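Questions people ask me about the folding project

I run the arms for Previk's cloth-folding work and I get the same handful of emails every month, so I've put my answers in one place. If yours isn't covered, write to me (Gizella Rácz, address at the foot of the Previk contact page) and I'll add it when I get a minute.

What do you do all day?

I fold laundry, very slowly, through a pair of robot arms! I steer, the arms move, and everything gets saved: the camera views, the joint positions, when each gripper opened or closed. One go from start to finish is what we call an example, and the learning system gets fed a big pile of them.

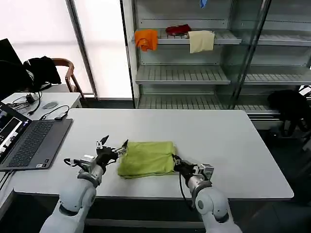 Both grippers on the green cloth, laptop open on the left.

How many examples do you need?

For a first training run on one garment we ask for 500. On a good day I'll get about 60 that I'm happy with, so you can do the sums. Our first usable set was only 174 and it did teach the system something, mostly how to grab a hem and then dither.

Why T-shirts?

They're cheap, they're soft, and everyone knows what a folded one should look like. They also never land the same way twice (try it), so the system can't just learn one set of movements off by heart.

Do you start from the same position each time?

No, please don't! I pick the shirt up, drop it, give it a bit of a shove and start from whatever I've got. If I smoothed it out nicely every time we'd end up with a robot that could only cope with my ironing.

What does the gripper's own camera give you?

The close-up stuff. From the head camera it can be hard to tell whether you've caught one layer or two, and that matters a lot when you're about to pull. 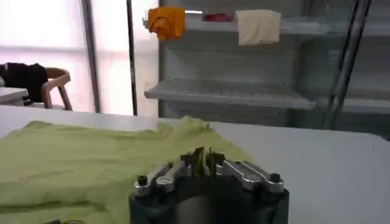
Wrist camera view, with a fold of the green T-shirt between the fingertips.

Do you throw away the bad ones?

Some. If I drop the shirt and pick it up again, that stays in, as I want the system to see a recovery. If I bump the table or wander off mid-fold for a cup of tea, it goes. I tag them all in Skiltix as I go along, otherwise I forget by lunch.

Is it hard to learn?

The first 100 folds are horrible. You keep wanting to feel the cloth and you can't, so you learn to watch the creases instead. After that it gets oddly soothing.

Can I have the data?

Not yet. We're hoping to share the T-shirt set in June, once I've been back through the tags.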